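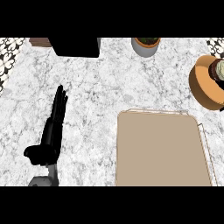 Rutitz, September

4 min read

How to look after a marble worktop without buying half the shop

Every firm that sells stone also sells a bottle to go with it. I have owned a marble worktop long enough to be doubtful about most of those bottles, and what follows is the routine I have ended up with.

First, find out whether yours is marble at all. Plenty of worktops with grey veins are quartz or a printed board, and they want different treatment. Look for the paperwork, or put one drop of lemon juice somewhere hidden, such as the underside of an overhang. Leave it for 3 minutes and wipe. A dull spot means the stone reacts to acid and you should read on.

Daily cleaning

Warm water, a small squirt of washing-up liquid, a soft cloth. Rinse the cloth, go over it again with plain water, then dry with a towel. Don't skip the drying if your water is hard. Vinegar is out, whatever the cleaning videos tell you, and so are cream cleaners with grit in them.

Sealing

The claim I distrust most is "seal once, forget for ten years". Sealer slows down oil and wine soaking in. It does nothing about etching, those pale marks left by acid, and a salesman at Brundov told me otherwise with a straight face.

Test before you seal. Put a spoonful of water on the stone near the sink and leave it for a quarter of an hour. If the patch underneath has gone dark, let it dry overnight and seal the next day. If it hasn't, put the tin away.

When you do seal, wipe on a thin coat, wait as long as the label says, and buff off every trace. Sealer left to dry on top goes cloudy and is miserable to remove.

Oil stains

Mix bicarbonate of soda and water to a thick paste – peanut butter, more or less. Spread it over the stain, cover with cling film, tape the edges and leave it for a day. Scrape it off with something plastic. My worst one, from a leaking bottle of sesame oil, took three goes and I can still find it in low light.

Etch marks

On a matt finish you can often rub these out yourself with a fine 600 grit pad, used wet and with hardly any pressure. On a polished finish I wouldn't. You will swap a small dull mark for a bigger one. Rehema Nyaga, who repolished mine, says half her work is other people's repairs.

Get a price in writing before anyone starts, and ask whether it covers the whole top or only the marked part.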